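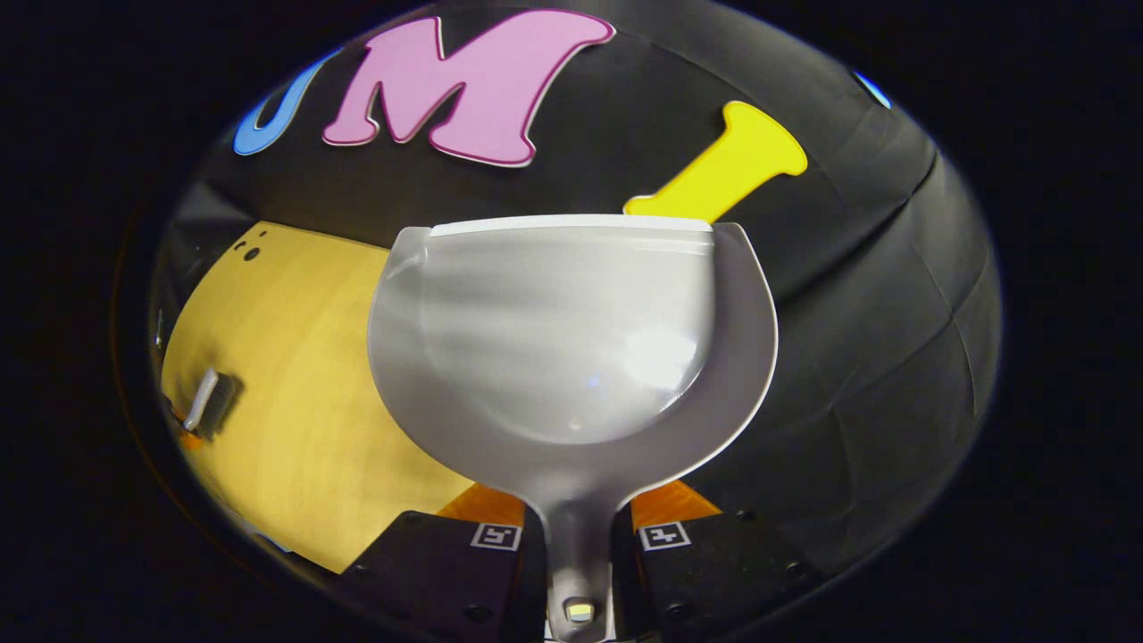 Getting a steady gripper width out of two finger tags

3 min read

The width of the gripper comes from the two square tags on the fingers. Find both, measure the gap, done. Then you plot the result and it looks like a seismograph.

Start with the lens. Calibrate with a fisheye model, and wave the board right out to the rim, where everything bends. Our first calibration only covered the middle, and according to it the fingers changed length as they closed.

Next, crop to the lower half before running the detector. Big bold shapes in the background are forever auditioning to be tags. Cropping also took our replay job on Dakmont from 8 minutes to 3.

Now the dropouts. A tag will vanish for a few frames when glare hits it. If the gap is 6 frames or fewer, interpolate. If it's longer, mark the width as missing and let the loader skip it. Do not fill it with zero. Zero means "closed," and the policy will believe you with its whole heart.

If only one tag shows up, mirror it across the center line you saved at calibration. Kanako Hattori wrote that part, and it assumes both fingers move together, so check yours do.

Last, smooth lightly. A median over some 3 frames is plenty. Rodel used a much longer window once and got a beautiful curve in which the gripper let go well after the object had landed.

Save the raw widths too. You will want them in December.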